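# Kestel Drawer State: Perception Package and Reference Data

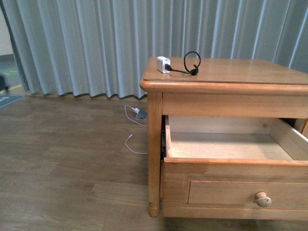 *Head view, nightstand station: drawer partly open and empty, power adapter and black cable on the top.*

Kestel Drawer State estimates how far a drawer is open and whether it holds anything, using a single color image from a head-mounted camera. The package is maintained by the household perception group at Wikwood and is released for internal and partner use. It supplies input to the Leitão task planner, which uses the estimate to choose between opening, placing, retrieving and closing.

## Scope

The package covers bedside and desk furniture with front-opening drawers. It returns the following for each image:

- `opening`: fraction of full travel, from 0 to 1
- `contents`: `empty`, `occupied` or `unknown`
- `front_visible`: whether the full drawer front is in view
- `surface_items`: masks for loose items on the top of the furniture
- `cable_mask`: a single mask covering all visible cable, on furniture or floor

Hinged doors, lift-up lids and drawers with transparent fronts are outside the scope of this release. Requests to extend it should be addressed to Primo Testa.

## Reference data

The reference set contains 600 labeled images taken at 24 furniture placements. Of these, 176 are reserved for evaluation and must not be used for training or for tuning thresholds. The split is by placement, so no placement appears on both sides.

Each image was labeled by 2 annotators working separately. Disagreements on `contents` were settled by Aurora Vilela. Disagreements on `opening` were averaged when small and sent back for relabeling when large; the limit is set in `labels/policy.yaml`.

Labeling rules that have caused questions in the past:

1. A drawer is `empty` only if its bottom can be seen well enough to judge. A dark or hidden interior is `unknown`.
2. Furniture that extends past the image border is kept. Annotators label the visible part and set `front_visible` to false.
3. Adapters and plugs are labeled as items. Their leads belong to `cable_mask`, including any raised loop that leaves the surface.
4. Where a cable passes behind a leg, the mask stops at the leg and resumes on the other side if the cable can be seen again.
5. Reflections on a glossy or covered top are never labeled as items.

## Installation and use

The package requires the Pusetti runtime, which must be installed first.

```
pip install kestel-drawer
kestel-drawer fetch --set reference
kestel-drawer run --input frames/ --output results/
```

Results are written as one JSON file per image. A typical record is shown below.

```
{
 "opening": 0.41,
 "contents": "empty",
 "front_visible": false,
 "surface_items": 1
}
```

In the short record, `surface_items` is a count. Use `--full` to write the masks themselves.

## Known limitations

- Thin cables are the weakest class. White cable on a pale floor is often broken into several pieces, and black cable is sometimes merged with the shadow under a rail.
- The estimate of `opening` depends on the visible side of the drawer. When neither the side wall nor the slide can be seen, the value should be treated as coarse.
- Pleated curtains behind the furniture produced false vertical edges in earlier releases. The April update reduced this effect but did not remove it.
- Drawer depth is assumed from a furniture table in `config/depths.yaml`. Pieces missing from the table use a default value, and a warning is logged.

The planner must not start a closing motion on the basis of one estimate. Leitão requires agreement across consecutive images before it sends a closing command, and this check should remain enabled on all hardware.

## Contributions

Changes to the model code require one review. Changes to labels or to the evaluation split require the approval of Aurora Vilela, together with a note in `CHANGELOG.md` listing the affected images. New placements should be submitted with the drawer recorded at several openings and with at least one image in which it is fully closed.

Faults in the runtime interface should be reported to the Pusetti tracker. All other reports belong in this repository and should include the input image, the JSON record and the package version.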